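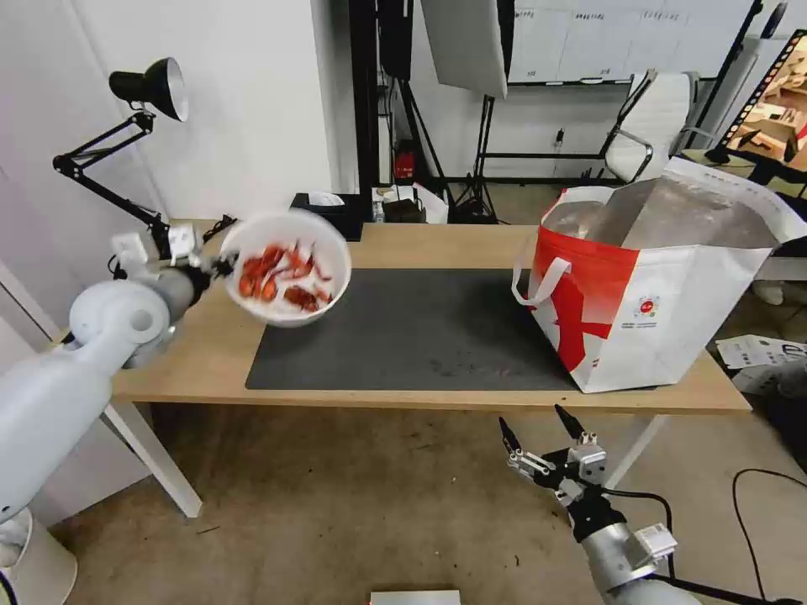 Food Colour and Heat
Plallstead College, Food Studies, Year 1
Notes for Unit 3

The colour of a food comes mostly from pigments, and each family of pigments behaves in its own way when it is cooked. Some hold steady, some break down, and some only show themselves once something else has gone. Cooked crayfish, like the pile in the white bowl, are a bright red-orange, while many kinds of live crayfish are brown, olive or bluish. The red pigment is there in the live animal. It is called astaxanthin, and in the shell it is bound to a protein which changes the way it takes in light. Heat makes the protein lose its shape, the pigment comes free, and the shell looks red. Prawns and lobsters change for the same reason.

Read these notes before the practical. You will need the terms in the first part for the written work.

Carotenoids

Astaxanthin belongs to the carotenoids. So does beta-carotene, the orange in carrots, and lycopene, the red in tomatoes. Carotenoids dissolve in fat and hardly at all in water. Boil carrots and the water stays fairly pale; fry them in butter and the butter turns yellow.

Animals generally cannot make carotenoids from scratch. They get them from food. The yellow of an egg yolk depends on what the hen has eaten, and a pale yolk is no sign of a poor egg. The pink of salmon comes from the diet too. Crayfish get theirs from plants, algae and small animals, though they can change one carotenoid into another in the body.

Carotenoids stand up well to ordinary cooking. They are harmed more by air and light over a long time, so paprika fades in a clear jar on a sunny shelf. Keep it in a tin or a dark cupboard.

A point that often comes up in written answers: a red shell does not prove that a shellfish is cooked through. The shell changes before the middle of a large animal has had enough heat. Colour is one sign among others, along with texture and time. In a working kitchen you follow the written cooking instructions and use a probe where one is called for.

Chlorophyll

Chlorophyll is the green pigment in leaves, beans and peas. Each molecule has an atom of magnesium at its centre. When green vegetables are heated, the cells break open and let out weak acids. The acid pushes the magnesium out and hydrogen takes its place. What is left is pheophytin, and it is a dull olive colour.

The brighter green seen in the first moments of blanching is a separate effect. Air between the cells escapes and the pigment shows more clearly.

To keep a good green:
Use plenty of boiling water, so that the acids are diluted.
Leave the lid off at the start.
Cook for a short time.
Cool quickly in cold water if the vegetables are not being served at once.
Add lemon juice or vinegar at the last moment.

Old cookery books suggest a pinch of bicarbonate of soda. It does keep the colour, but it softens the cell walls so the vegetables go slimy, and it destroys some of the vitamin C. We do not use it in the teaching kitchen except in the demonstration.

Anthocyanins

These are the red, purple and blue pigments of red cabbage, blackberries, blackcurrants and some grapes. They dissolve in water and leak out readily. Their colour depends on how acid the liquid is: red in acid, purple near neutral, blue or greenish in alkali, and yellow if the alkali is strong enough to break them down.

Red cabbage cooked in hard tap water can turn an unpleasant blue. That is why recipes for it nearly always contain apple, vinegar or wine. The college is in a hard water area, and anyone who forgets the vinegar will see the result. Blueberries in a cake can go green at the edges if there is too much bicarbonate in the mix.

Betalains

Beetroot looks as if it should belong with the red cabbage, but its colour comes from betalains, a different family. They also dissolve in water. They change less with acid and more with long heating, when they turn brownish. Boil beetroot whole, in the skin, with the root and a little of the stalk left on. Peel it afterwards.

Myoglobin

The red of raw beef is due to myoglobin, a protein that stores oxygen in muscle. It has iron at its centre. Freshly cut meat is purplish. After a short time in air it takes up oxygen and becomes bright red, and after longer it turns brown as the iron changes its state. A brown surface does not by itself mean the meat is off, and a bright one does not mean it is safe.

On cooking, the protein part changes shape and the pigment becomes grey-brown. Compare this with the crayfish. In both cases a protein is changed by heat. In meat the coloured part is altered as well, and the red is lost. In the shell the coloured part comes through unharmed, and the red appears.

Cured meats such as ham stay pink because nitrite reacts with myoglobin to make a pigment that is steady to heat.

Browning

Two kinds must be kept apart in your answers.

Enzymic browning happens in cut apples, potatoes and avocados. An enzyme in the damaged cells acts on other substances in the presence of oxygen. Acid slows it, cold slows it, keeping out air slows it, and blanching stops it by destroying the enzyme.

Non-enzymic browning covers the Maillard reaction, between sugars and amino acids, and caramelisation, when sugar is heated on its own. Both need fairly high temperatures to go quickly. A wet surface will not brown until the water has gone, so pat meat dry before frying.

Practical: red cabbage and acidity

Work in pairs. Each pair needs:
200 g red cabbage, finely shredded
300 ml distilled water
3 small beakers, labelled A, B and C
White vinegar
Bicarbonate of soda
Saucepan, sieve, teaspoon, white tile

Method
Bring the water to the boil and add the cabbage. Simmer for 8 minutes with the lid on. Strain, and keep the liquid. Let it cool.
Share the liquid equally between the beakers.
Leave A as it is. Add a teaspoon of vinegar to B and stir. Add a quarter of a teaspoon of bicarbonate to C and stir.
Stand the beakers on the white tile and write down the colour of each.
Add vinegar to C a little at a time and note what happens. It will froth, so do this over the sink.

Do not taste any of the liquids. Aprons must be worn, as the juice stains.

Describe colours in plain terms, such as dark pink or blue-green. Words like "nice" or "good" get no marks. Look at all the beakers in the same light. Shop lamps and kitchen lamps differ a good deal, and a warm lamp makes reds look stronger.

Colour and the buyer

People judge food by colour before they taste it, and they have firm ideas of what is right. Tinned peas lose much of their green in processing, and for many years makers have added colour to put it back. Mushy peas sold without it look khaki, and some shoppers leave them on the shelf.

For the written task, compare the labels of the two tinned pea products in the resource box, Clarnia and Zeltum. State whether each contains added colour, what it is called on the label, and where it comes in the list of ingredients. Then say which you would expect to look greener and give your reason. The Kong fruit drink in the same box may be used instead by anyone who would like to work on anthocyanins.

Written work

Answer all of these in full sentences.
Explain why cooked crayfish and raw beef both depend on a protein for their colour, and how heat affects each.
A cook adds lemon juice to green beans at the start of boiling. Describe the likely result and suggest a change to the method.
Explain why carrots colour oil more than they colour water.
Give two ways of slowing the browning of sliced apple, with the science behind each.

Hand in with your results table by September 24, 2019. Put your group letter on every sheet. Marked work goes back in the trays outside the teaching kitchen, and anyone who missed the practical can copy a set of results from another pair as long as they say so at the top of the table.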